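Makhubela sucht Teilnehmende für Greifaufnahmen (m/w/d)
Stundenweise, auch neben Studium oder Beruf

Für das Projekt Harnum suchen wir 10 Personen, die mit handgeführten Greifern alltägliche Haushaltsaufgaben vormachen. Aus den Aufzeichnungen lernt ein zweiarmiger Roboter, Textilien aufzunehmen, auszubreiten und zusammenzulegen. Programmierkenntnisse sind nicht nötig.

Ihre Aufgaben
Sie führen in jeder Hand einen Greifer und bearbeiten damit Tücher, Decken und Kleidungsstücke auf Betten und Tischen
Sie wiederholen denselben Ablauf mehrmals, jeweils mit anderer Ausgangslage
Sie markieren misslungene Durchgänge selbst am Tablet
In der zweiten Projekthälfte steuern Sie den Roboter zeitweise auch aus dem Nebenraum fern

Was Sie mitbringen
Eine ruhige Hand und Geduld bei Wiederholungen
Keine akuten Beschwerden an Handgelenk oder Schulter - die Greifer werden während der gesamten Aufnahme gehalten
Deutsch oder Englisch auf Gesprächsniveau
Mindestalter 18 Jahre

Ablauf und Vergütung
Eine Sitzung umfasst 3 Stunden einschließlich Pausen und wird mit 60 Euro vergütet. Vor der ersten Sitzung gibt es eine bezahlte Einweisung durch Khanyisile Modise. Insgesamt sind 276 Sitzungen zu besetzen, die letzten davon im Januar. Termine werden über das Portal Mavo gebucht und können bis zum Vorabend kostenfrei verschoben werden. Aufgezeichnet werden Bild und Bewegung der Greifer, kein Ton.

Typisch ist das Arbeiten mit beiden Greifern an einem Stoff: Der eine hält eine Ecke, der andere fasst weiter innen nach, und das Tuch bleibt dazwischen gespannt.

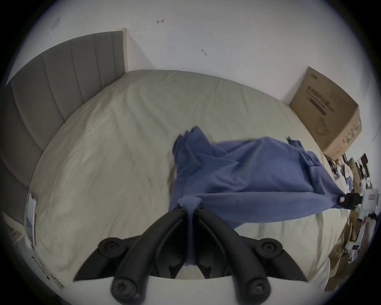
Lesego Rampersad schreibt dazu: Am Anfang habe ich viel zu fest gedrückt und zu schnell gezogen. Nach zwei Sitzungen ging es besser. Anstrengend fand ich eher das langsame Loslassen, weil man dabei nicht mit den Fingern nachhelfen darf.

Bewerbung
Bitte senden Sie eine kurze Nachricht mit Ihren möglichen Zeiten über das Kontaktformular an Nomvula Adams. Ein Lebenslauf ist nicht erforderlich. Bewerbungsschluss ist der 28. September 2026.
Einsatzort: Trirkinley, Eingang über den Hof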